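Fall walk-through checklist for the house, with my notes

I do this twice a year, once in July and once when school has started back up and I can think again. Copy it, change it, cross out whatever doesn't apply to you. My comments are under each item, and some of them go on a bit (sorry!).

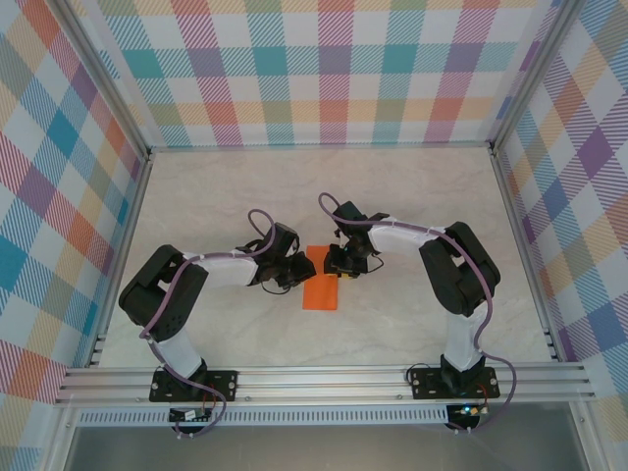 1. Smoke and CO alarms

Press the test button on every one. OK / fix: OK, after one new battery.

The one in the upstairs hall gave me a sad little chirp instead of the full shriek, so I swapped the battery and tried again. Full shriek. The dog left the building. While you're up on the step stool, turn the alarm over and read the date on the back -- mine say to replace them after 10 years, and the basement one is getting close. I wrote the year on a piece of masking tape and stuck it on the side where I can read it from the floor.

2. Fire extinguisher

Needle in the green, pin in place, nothing piled in front of it. OK / fix: fix.

Needle fine, pin fine. It was behind a bag of potatoes and the good roasting pan, though, so I moved it to a hook by the back door. It looks ugly there and I'm leaving it.

3. Cords and power strips

Feel along each cord, look at both ends, check for anything running under a rug. OK / fix: fix.

I found a lamp cord under the living room rug, and I'm pretty sure I wrote that down last year too. It now runs along the baseboard. The Zirkau strip behind the TV had a wobbly outlet at the far end and went straight in the trash. Space heaters go directly into the wall at our house, no strips, no extension cords.

4. Dryer vent

Pull the dryer out, take the hose off, clean it, check the flap outside. OK / fix: OK now.

Oh boy. I got enough lint out of there to stuff a pillow, and that's with cleaning the screen every single load. The outside flap was stuck half open with a wad of wet leaves. I put the foil hose back with a proper clamp this time -- last time it was tape, and the tape had given up completely.

5. Water heater

Look for drips, rust at the fittings, anything stored too close. OK / fix: OK.

It was dry underneath and there was no rust that I could see. I ran the kitchen tap until it was as hot as it gets and held a thermometer in it, and I was happy with the number. Paint cans moved to the shed.

6. Stairs and railings

Grab each railing and really lean on it. Walk every step. OK / fix: fix.

The basement railing has some give at the bottom bracket. I tightened it, and it's better, but the screw hole is getting chewed up and I want a longer screw in there before the holidays. The grip tape on the back steps (Steniten, the coarse gray kind) is peeling at one corner. I have half a roll left somewhere.

7. Windows and exits

Every bedroom window opens all the way, from the inside, without tools. OK / fix: OK, one sticky.

The small bedroom window needed a good shove. I rubbed a candle stub along the track and it slides like new -- my favorite fix on this whole list! Also moved a bookcase that had crept over in front of it somehow.

8. Under the sinks

Feel the pipes, shine a flashlight, check what's stored there. OK / fix: OK.

The Flundow leak alarm under the kitchen sink still beeps when I touch it with a wet finger. All the cleaners went up to the high shelf with the latch, and I tossed two bottles with labels I couldn't read anymore.

9. Outside lights and walkway

Go out after dark, walk from the car to the door. OK / fix: fix.

The porch bulb is out. I put in an 800 lumen one from the closet and it's plenty. One paver by the gate has lifted enough to catch a toe (my toe), so it needs to come up and get some sand under it.

Still to do: longer screw for the basement railing, grip tape, paver.

Walked and signed off, except for those, Wednesday, September 18, 2024.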